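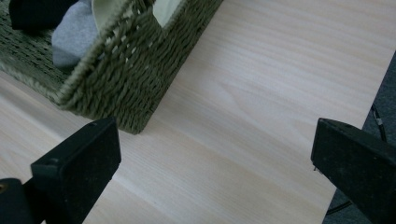
Vista da câmara da garra manual: cesto entrançado à esquerda, dedos em primeiro plano.

Garra manual: cesto quase fora do campo de visão na aproximação
Perguntado em 6 de agosto de 2019, 389 visualizações

Estou no projeto de fim de curso (grupo Munex, 5 alunos). A tarefa é retirar peças de tecido de um cesto pousado na mesa. Gravamos demonstrações com a garra manual e treinamos com as imagens da câmara montada nela. Em muitas gravações o início fica como na imagem: o cesto só entra pelo canto superior esquerdo e o centro, entre os dedos, mostra apenas tampo. O modelo hesita na aproximação e às vezes fecha sobre o rebordo do cesto.

Dúvidas:
- convém cortar estes trechos iniciais?
- o veio da madeira pode atrapalhar o seguimento da pose? Usamos odometria visual, sem marcadores.

2 respostas

Dean Ashworth
Não cortem tudo. Se em execução o braço também parte de uma pose com o cesto na periferia, esses trechos são os que ensinam a centrar. Cortem só os segundos em que a garra está parada; movimento nulo no início produz exatamente essa hesitação.

Quanto ao rebordo, vejam a pega recortada na parede da frente. Através dela vê-se o interior claro, e há uma peça creme lá dentro, de tom próximo. Com poucas demonstrações, o modelo pode confundir a abertura com tecido. Rodem o cesto entre gravações e variem a peça que fica por cima. O cinzento e o preto destacam-se melhor do verde-azeitona.

Sobre a odometria: o veio tem contraste baixo e o tampo parece ter algum brilho. Os pontos mais estáveis devem estar no entrançado e na borda da mesa. Mascarem os dedos antes de extrair pontos, porque se movem com a câmara.

Comentário do autor: não tínhamos máscara nos dedos. Vou repetir o processamento.

bunting_lab
Ponham marcadores na mesa e pronto. No nosso clube resolveu. E apanhem os cabos do chão, que aparecem à direita.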